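Who makes the rules for robots?

You have probably heard somebody say that robots are safe because they have to follow rules. Grown-ups like saying this. It sounds comforting. But if you are the sort of person who asks "which rules?" and "who checks?", you will find that the answers get a bit wobbly. Good. Keep asking.

First, a word you will need: standard. A standard is a long document that says how something ought to be made or used. There are standards for plugs, for playground slides and for bicycle helmets. There are standards for robots too. Some of them are hundreds of pages long and dreadfully dull, and people still argue about what one sentence in them means.

A standard is not always a law. Sometimes a company has to follow it. Sometimes it only promises to. And sometimes it writes its own rules, prints them on a nice sheet of paper and sticks them on the wall. A sheet of paper has never stopped a robot arm.

Take the robot workshop at Tirnport. Its house rules are called Zelia, and there are 14 of them. Rule one says that people keep out of the arm's reach while it is switched on. Fair enough. Rule six says that the arm must move "at a sensible speed". Sensible to whom? A snail and a racing driver would not agree. A proper rule gives a number, so that anyone with a measuring tool can find out whether it is being kept.

Rule nine is better. It says that new jobs are tried out first with things that don't matter much if they get dropped or squashed. You don't begin with somebody's best teapot, and you certainly don't begin with somebody's fingers. 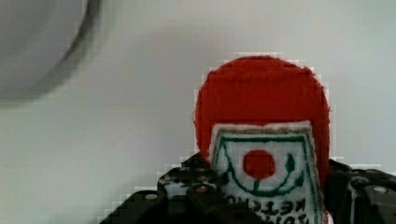
Soft felt behind the gripper's fingers in one picture, toy food and kitchen things by the arm in the other.
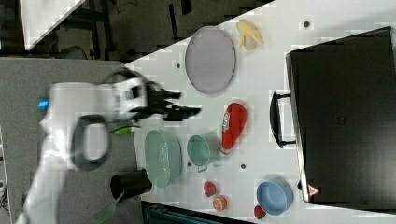
But practising with toys only tells you so much. A plastic strawberry stays the same shape all day. A real one gets soft, leaks juice and rolls off somewhere. If a robot picks up a toy strawberry 100 times, that is worth knowing, but it doesn't prove that the robot can help in your kitchen. Anybody who tells you it does is in a hurry to sell you a robot.

The same goes for the word "tested". You will see it on boxes and in adverts. The Mertens company says its kitchen helper, the Zirora, has passed 394 tests. That is a big number, and big numbers are meant to make you stop thinking. How many tests did it fail? Were they all different, or was it mostly one easy test done again and again? Did the company mark its own homework? The advert doesn't say.

Here are some questions to try on any robot rule:

Can you measure it? "Be careful" can't be measured. "Stop before touching a person" can.

Who checks? It should be someone who won't get into trouble for saying no.

What happens if the rule is broken? If the answer is "nothing", it is more of a wish.

Does it cover the boring bits? Cables that people trip over, a stop button hidden behind a box, a person who is tired and wants to go home.

That stop button matters, by the way. Lots of robots have one, usually big and red. A good rule says where it goes and how often somebody presses it to see that it still works. At Tirnport they are meant to try it every 10 days. I asked to see the list of when they had done it. There were gaps – quite a few gaps.

None of this means that rules are useless. Robot arms can be strong and they don't notice if you say "ouch", so I would much rather have rules than not. I would just like to see them being kept before I clap.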